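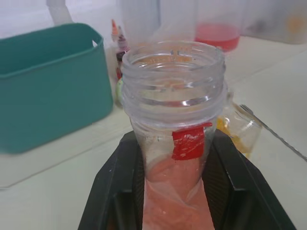 Home > Tips > Kitchen > Storage

Keeping carrier bags and film in a bottle

Thin plastic bags take over a drawer if you let them. A clear bottle with a wide neck holds plenty and you can see what is in it.

Rinse the bottle, take the cap off and leave it to dry overnight. Check the rim for sharp bits of moulding and rub them down with fine sandpaper.

Push the bags in one at a time with the handle of a spoon. Crumpled is fine -- folding takes longer and they come out no easier. Stop well below the threads so you can get two fingers in and pull.

A bit of coloured tape under the neck tells you which bottle is which. We use red for freezer bags. Press it on when the plastic is clean or it will peel by Tuesday.

Bottles of 330 ml are too narrow for this. Keep the cap in a drawer -- you may want it later.

Tip sent in by Gönül Gezer

Previous tip | Next tip | Back to Storage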